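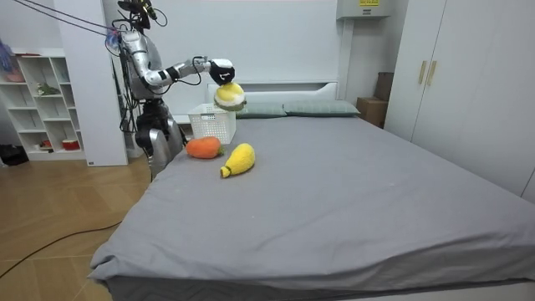

Figure 2. Basket near the headboard, with the carrot and the squash on the fitted sheet.

Clearing the bed and storing the plush set

This section applies to the Rescombe children's room package with the Plosetti bed, the Tanui plush produce set and the Flikine basket. It covers clearing the bed surface, filling the basket and the monthly check of the basket and the toys. Laundering of bed linen is covered in the linen section. Revised March 20, 2026.

Before you start

Remove the comforter and pillows and place them on a clean surface away from the bed. The fitted sheet stays on. All four corners of the sheet must be seated under the mattress before the basket is placed. A loose corner lets the sheet ride up when the basket is moved, and small toys can work their way into the fold.

Check that the floor on the access side of the bed is clear.

CAUTION: Do not place the basket on a bare mattress. The lower edge of the basket can mark the mattress cover.

Placing the basket

1. Inspect the outside of the basket. Wipe off dust with a dry cloth.

2. Look along the rim for cracks or raised burrs. If any are found, do not use the basket on bed linen. See "Replacing the basket" below.

3. Set the basket on the sheet toward the headboard, open side up. Leave a hand's width between the basket and the headboard.

4. Press down lightly on the rim at two opposite corners. The basket should not rock. If it does, smooth the sheet underneath and try again.

NOTE: The basket does not have to be square to the bed. An angled position is acceptable, and is often easier to reach from one side.

Filling the basket

1. Collect the plush pieces from the bed, the floor and the gap between mattress and headboard. Place them on the sheet in front of the basket.

2. Shake each piece once over the floor, away from the bed.

3. Check the leafy tops and stems for loose stitching. Set damaged pieces aside for repair. Do not return them to the basket.

4. Load the long pieces first. The carrot and the squash go flat on the basket floor, side by side, with the stem of one beside the thick end of the other.

5. Load the round pieces next. Hold each piece over the opening, inside the line of the rim, before letting go. A piece released over the rim tends to roll back onto the sheet.

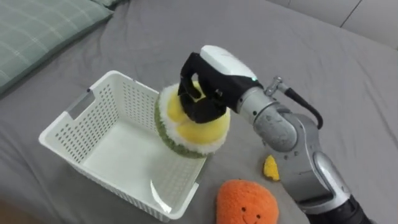

6. Turn the citrus piece so that the yellow segments face up and the green rind rests against the pieces below. The white shaggy band between the two picks up lint, and should not be pushed against the holes in the basket wall.

7. Fill no higher than the rim. Do not press the contents down to make room. If the set does not fit, use a second basket.

8. Lift the basket with one hand in the handle slot and the other under the opposite end. Carry it level.

CAUTION: Do not lift a full basket by the rim alone. The maximum load is 2 kg.

After the basket has been removed, smooth the sheet from the headboard toward the foot of the bed and tuck in any corner that has come up. Replace the pillows and comforter.

Where to keep the basket

Store the basket on the lower shelf or on the floor beside the bed. It may stay on the bed during the day, but must be taken off before the bed is slept in. Keep it at least 50 cm from radiators and heated towel rails – the plastic softens slowly and the walls will bow outward. Do not place a lid, tray or folded blanket over the opening when the toys have recently been washed. The perforated walls let air through from the sides, but damp plush also needs the open top.

Monthly check

1. Empty the basket onto the sheet.

2. Wash the basket in warm water with a small amount of dish soap. Use a soft brush on the holes. Rinse, then stand it on end to drain.

3. Spot clean the plush pieces with a damp cloth. For the textured squash, dab the surface and do not rub.

4. Brush the shaggy band of the citrus piece with a soft-bristled brush, working outward from the center.

5. Let everything dry fully before refilling. Allow around 26 hours for the plush pieces at normal room temperature, longer if the room is unheated. Turn them over once during this time.

NOTE: Do not tumble dry any piece in the set. The filling shifts, and the round pieces lose their shape.

Replacing the basket

Order the replacement under part number 228. The plush pieces are ordered individually and do not carry a part number; give the name of the piece and the package it belongs to. A basket from another package may be used if it has perforated walls and a smooth rim. Solid-walled boxes are not approved for plush storage in this package.

Common problems

Sheet pulls off at one corner when the basket is lifted.
The basket was dragged before lifting. Lift straight up, then move sideways.

Toys roll toward the edge of the bed.
The mattress is not level on its base. Reseat the mattress before continuing.

Grid marks on the plush.
The basket has been overfilled. Take out the upper pieces and leave the marked piece in the open overnight – the pile normally recovers without brushing.

Musty smell from the basket.
The contents were put away damp. Empty the basket and repeat the monthly check from step 2.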